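工单 862 设备采购 / 仿真台位扩容
状态:处理中(等报价)
优先级:中→高
提单:Kendra Hiebert
所属:Stotville 实验室,自动化组
开单:2019年4月

问题描述

预算表对不上。Tremblay 项目今年要上实机,采购那边按去年的清单报,清单里只有臂和底座,没有夹爪备件、没有线缆、没有工控机。财务退回来了,说“附件类费用无依据”。需要重新出一份清单,附上仿真里的布局做依据。

另外仿真台位不够用,现在两个人抢一台机器跑,排队排到半夜。这个也想一起报掉,不知道能不能放同一张单,先写在这儿。

期望结果:一份财务能收的清单 + 布局确认 + 交期。
影响:实机不到,抓取那部分只能一直在仿真里调,九月的验收会很紧。

处理记录

[1] 接单。翻了去年的清单,确实缺。去年是按“整套”买的,供应商 Mekau 把附件打包在一个总价里,没拆。今年财务要求逐项。已经发邮件让 Mekau 拆分报价,未回。

[2] 催了一次。回了,拆了一半。夹爪单独列了,手指和安装法兰还混在一起,写的“配套件 一批”。财务肯定不收“一批”。退回去重拆。
顺便问了交期,对方说“看型号”。型号早就发过了。。

[3] 布局的事。Kendra 问能不能直接拿仿真里的台面尺寸去定桌子。回复:先别。仿真里台面是照着 Nevevville 那边的场景包改的,石材台面只是贴图,真买不会买石头的,太重,楼板还没问过物业。尺寸可以参考,材质不行。
桌子按普通工作台报,台面要求:平、硬、能打孔。厚度等臂的底座图纸出来再定。

[4] 底座位置。现在仿真里臂是立在台面后边,从后往前伸过来抓。采购清单里写的是“台面安装”,两个对不上。这个必须先定,不然底座、螺栓、桌子全得改。
问了组里,意见不统一。台面安装省地方,但占掉工作区;后置要单独做立柱,贵,还要固定到地上。
倾向后置,理由:抓取任务都是从上往下,桌面空着好摆东西,换任务不用拆。

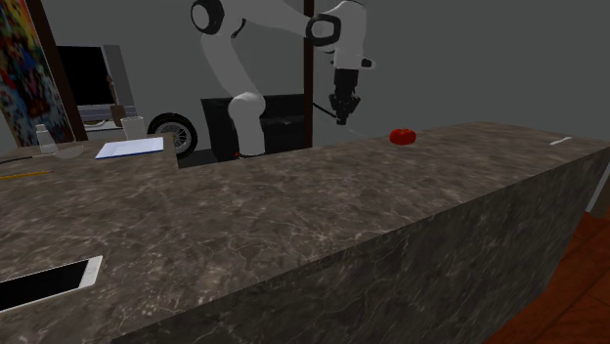 [5] 后置方案大家同意了,Kendra 也回了邮件确认。清单改动如下:
删:台面安装板
加:落地立柱(含地脚螺栓)
加:立柱到控制柜的线缆,长度待量
不变:臂本体、控制柜
夹爪:平行两指,黑色那款继续用,不换。换了仿真模型要重做,不划算。

[6] 线缆。上次实机项目就是栽在这上面,夹爪线外走,没留余量,手腕一转就扯。这次预算里单列一项“外部走线及固定件”,扎带、线夹、护套都写进去。钱不多,但是不写就没得报销,最后又是自己掏。
长度按手腕最远姿态再加余量算,不要按零位量!!上回就是按零位量的。

[7] Mekau 第三次报价到了。这次拆干净了。问题:
- 手指单价比去年总价里摊出来的高不少,让他们解释
- 备用手指最小起订 3 对,我们原计划 2 对。多一对就多一对吧,反正是耗件
- 保修写的是从发货日算,要求改成从验收日算
- 运费另计,没写多少。又没写
已回邮件,抄送 Kendra。

[8] Kendra 问:抓取物要不要也进预算?现在仿真里用的是番茄,实机总不能天天买番茄。
回复:两样都要。硅胶的假番茄买几个调参数用,真的到验收前再买,走日常耗材,不进设备单。假的表面太滑,跟真的手感差很多,参数别照搬,上机以后要重新标。
手机、杯子、铅笔这类摆桌上的东西不用采购,组里凑就行,旧手机找一台。注意别拿还在用的。

[9] 仿真台位问题,单独说。问了财务,不能放同一张单,计算设备跟机械设备科目不一样。拆出去另开一张,本单只跟实机。
临时办法:白天给调参数的用,夜里批量跑。排班表贴在共享盘了,自己填,别口头约。
显卡先不买新的,查一下渲染分辨率是不是开太高了。看了配置,确实开高了,训练的时候用不着那么细的石头纹理,降一档先用着。
更新:降完以后排队短了,但还是要排。新单照开。

[10] 物业回复了楼板的问题。立柱可以打地脚,但是要先出受力说明,还要他们的人在场。木地板那间不行,只能放水泥地那间。
这样的话房间要换。原来那间是木地板,仿真里也是照着那间做的。换房间不影响台面和臂的相对位置,仿真先不改,背景不管它。
受力说明谁写?Mekau 说他们可以出,要收费。先问多少钱,贵就自己写。

[11] 安全项漏了,补上:
急停按钮,台前一个、门口一个
围栏或者光幕二选一,等房间定了再报
地面警示胶带
这几项财务一般不卡,但是安全员会卡,没有就不让通电。去年那个项目就等这个等了好久,所以这次一定要提前报,别等设备到了再补单。

[12] 房间定了,水泥地那间,里面原来的杂物要清。光幕不要了,门的位置不合适,改围栏。围栏找本地的做,比 Mekau 便宜,而且能量完再做。
量尺寸的时候把臂的最大伸展也标在地上,围栏按那个往外放,别按平时工作范围放。

[13] Mekau 回:保修可以从验收日算,但是验收要在到货后限期内完成,过期自动算验收。条款还在谈。受力说明免费了,条件是立柱从他们家买。本来也是要从他们家买,行。
运费终于写了。

[14] 清单第三版发给财务。等。
附件:逐项报价、布局确认邮件、房间平面图、物业回复。
财务问“外部走线及固定件”为什么单列,把上次扯断的那根线的维修单发过去了,过了。
还卡着一项:备用手指的数量和申请表不一致,申请表写的是原计划的数。让 Kendra 改申请表,不要改清单,清单改了 Mekau 又要重出报价单盖章。

[15] Kendra 改完了,重新提交。财务收了,进审批。

待办
- 计算设备另开工单(我来)
- 立柱线缆长度,等房间清完去量
- 围栏找人上门看
- 保修条款,法务看过再签,签之前谁都别回“确认”两个字
- 假番茄下单,记得要发票

下次更新:审批有结果,或者 Mekau 又改价的时侯。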